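The packing bench, eight months on

I have been promising a longer post about work for a while now, and since the snow has kept me indoors two evenings running (March 2018 is doing its best to be January), I've made a pot of tea and I'm going to try.

For those who are new, I work at a returns and repacking center just outside Miltenwood. Things people have bought and sent back come to us, we open them up, look them over, and either box them again for sale or send them off to be broken down for parts. Mostly small household electrical goods: lamps, chargers, fans, extension cords, those little desktop heaters that everybody buys in November and regrets by Christmas. When I started there were 81 of us on the floor across both shifts, and I would guess I knew most of them by their coffee mugs.

Last summer the company that owns us, Kartha, brought in the first of the robot arms. There are now several of them down the long side of the building, and the whole arrangement is called the Drandley line, after the street the old warehouse was on. Please don't ask me why they kept the name. We had a meeting in the lunchroom, there were slides, there was a very nice sheet cake, and most of us went home that night and did some arithmetic about our mortgages.

What we were told

We were told that no one would be let go because of the line, and so far that has been true as far as I can tell. People have left and not been replaced, though, and I think it's fair to say so. The evening shift feels thin now. There used to be a row of us from one end to the other, with a radio going and somebody's birthday every other week, and now you can look up from your bench and have quite a stretch of floor between you and the next person. I hadn't expected to miss the noise. I spent years complaining about that radio!

The other thing we were told was that the arms would take the heavy and boring work and leave us the interesting part. Well, yes and no. They do take the heavy part. My shoulders are in better shape than they've been since my forties, and I no longer go to bed with a heating pad. A full tote can weigh more than you'd think, and on a busy day before the line came in I might lift 60 of them. I don't lift any now, and I am grateful for that every single morning.

But boring work had its uses too. When you were just folding boxes you could talk, or plan supper, or think through a letter you had to write. Now what comes to me is all the stuff the line couldn't make up its mind about, so every item is a puzzle, and by two in the afternoon my head feels like a wrung-out dishcloth. I said as much at my review and they've since given us an extra ten minutes in the afternoon, which helps more than I thought it would.

Learning the new job

My title changed in the fall. I used to be a repacker and now I'm a handling lead, and that mostly means I help work out how each kind of item ought to be picked up, turned, and set down before it goes on the line. There are three of us doing it. We went through two weeks of training with a program called Eter, where you set out your item list, mark the ones that are giving trouble, and write notes in plain English about what a careful pair of hands would do.

I was scared to death of it. I'm a person who still prints out her recipes. But the notes part suited me right down to the ground, as anyone who reads this blog could have predicted, and the young man who trained us told me mine were the longest he'd ever received. I chose to take it as praise.

We keep a list of 226 items now. Every one has a page, and the pages get rewritten whenever somebody notices something. Some are two lines long. A boxed light bulb is a boxed light bulb. Others go on and on, and it's nearly always for the same few reasons: the thing is slippery, or it's lopsided, or it has something trailing off it.

A few that have kept us busy

I thought I'd put down some of the ones I've worked on this winter, partly for my sister, who keeps asking me what on earth I do all day.

1. Desk lamps with a bendy neck. You pick them up by the base, always, and even then the head swings around and knocks into something. We ended up asking for a foam cradle.

2. Cube power strips. A lovely easy shape to get hold of, nice flat sides, and then there's the cord – black, coiled up behind it on the white table, and ready to catch on anything going by. My page says to hold the block by its sides, stay off the square button on top, and mind where the coil is before moving an inch. 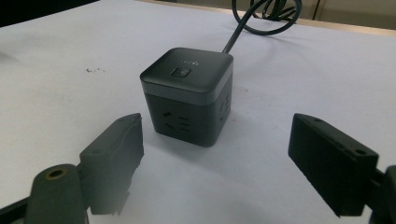 3. Clip-on fans. The clip is stronger than it looks and it grabs the edge of the tote. We close it over a piece of cardboard first, and a person still does that by hand.

4. Anything in a drawstring bag. I have no good news about drawstring bags. They come to my bench and I expect they always will.

Where that leaves me

The line handles some 800 items on a good day, and the rest come to us. I go back and forth on how I feel about it. A few weeks ago I watched one of the arms lift a lamp exactly the way I had written it down, base first, with a little pause before the turn, and I was as proud as if I'd taught a grandchild to tie a shoe. Then I walked past the empty benches to get my coat and felt a bit low the whole drive home.

If you work somewhere that's going through the same thing, I'd love to hear how it is on your end, and especially whether anyone thought to ask you how you did the job before they changed it. They did ask us, though a bit late in the day. I'll write again when the new totes come in. They're supposed to be blue.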